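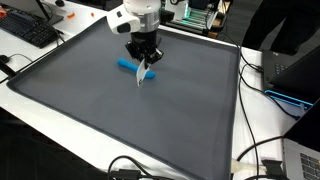

Litley floor list wrote on June 30, 2022:

> The people at Valow tell us the arm will take over the dull part of the sorting bench and leave the rest of us free for better work. Hours stay the same. Bench staff will get three days of training, and then everybody moves into "cell support." I'd like us to give it a fair try before we start complaining.

I'm willing to give it a fair try. I'd still like to know what I'm trying.

"Cell support" isn't in our job grades. I asked in May what it pays and was told it was being worked out with Romska. If it pays bench rate, fine, say so in writing. If it pays less, then "hours stay the same" is a pretty sneaky sentence.

I stood and watched a trial run for most of a shift. The arm goes for one piece at a time, on a gray tray, with laptops beside it and cables all down the side of the table. Our bins come in mixed, with labels half on and the odd broken one, and we sort them while answering the phone. Has Valow put a bad bin in front of it yet? I asked twice and got told about the next software version both times.

Then there's the head count. The plan says 17 on the bench now and 13 after the change. It says the difference is "natural turnover." Over what period? Three people left us in the last year and every one of them was replaced. Are we planning to stop replacing people, or planning to make them want to go?

The Oláh site got the same promises, from what I hear, and the bench crew there now spends the day clearing stops and resetting the thing. Maybe that's just talk. Could somebody who works there write in and tell us how a normal shift goes?

Also, who do we call when it stops on nights? The plan lists a support number with day hours only.

Please reply to the list and not just to me.

- Night bench, Litley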